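Skokow Lantern Fair

The Skokow Lantern Fair is a yearly street festival held in the market town of Skokow in March. It lasts 4 days and ends with an evening procession along the River Butine. The first fair had 132 paper lanterns, made by pupils at the two town schools.

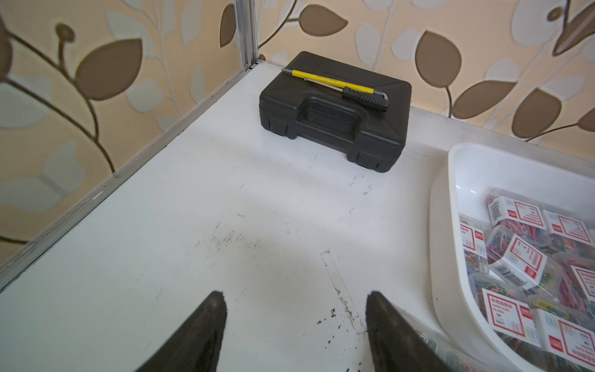 Clifford Fehr wrote that the procession was better before it moved to the river, as the old route passed every shop in Cistis Street. The change was made when the street became too narrow for the crowd, which reached 3645 in the busiest year.

Food stalls open at noon and close 90 minutes after the procession.

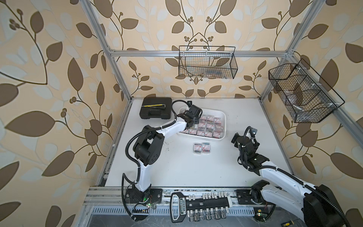
Music is played on a stage in Kiiskinen Square, mostly by local brass bands.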